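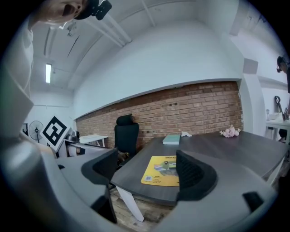 Light gray gripper with two black fingers.

Give Me Back the Spare Tire
By Flurina Zwahlen

Last December I drove 288 miles to see my sister and got a flat with most of the trip still ahead of me. I pulled onto the shoulder, emptied the trunk, and lifted the floor panel. Under it was a foam tray holding a small air compressor and a bottle of sealant. The cut was in the sidewall, and the instructions printed on the bottle said not to use it on a sidewall. I waited three hours for a tow truck.

The car is a Resier wagon, five years old, and I like it. It starts in the cold and it's easy to park. When I bought it I asked about the engine, the warranty, and the seats. I didn't ask about a spare, and the salesman didn't bring it up.

Carmakers have reasons for leaving the spare out. It adds weight, and weight costs fuel. It takes up room that buyers like to see when they open the trunk. Many drivers go years without a flat, and plenty of those who get one would sooner call for help than kneel next to traffic with a wrench. I understand all that. I still think it's a bad trade for anyone who drives outside a city.

A sealant kit handles a nail in the tread. Potholes, curbs, and scrap metal do other kinds of damage, and for those the kit is dead weight. Sealant also has an expiration date. Mine had passed, and I had never looked.

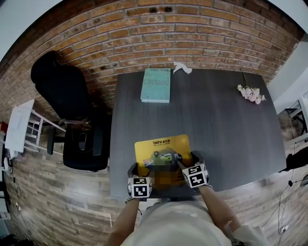

A closed book and a ThinkPad mouse pad on a dark gray table.

Roadside assistance is the usual answer. It works well near a big town. Where I was, outside Ullen, the nearest truck was already out on another call, and the shop it took me to didn't stock my size. I paid for a motel room and got the tire the next afternoon.

Wing-sze Sin, who runs that shop, told me she sees this every week in winter. She sold me a compact spare with a jack and wrench for $190. It sits in the trunk in a canvas bag and takes up the space of one suitcase. My fuel mileage hasn't changed enough for me to notice.

I'm not asking for a law. I'd like a full or compact spare to be a plain option on every new car that has room for one, listed on the order sheet at a fair price, and I'd like the window sticker to say in large type when the car doesn't come with one. Cup holders get more space in the brochure.

Until that happens, go out and lift the floor of your trunk. If you find a bottle, read the date on it.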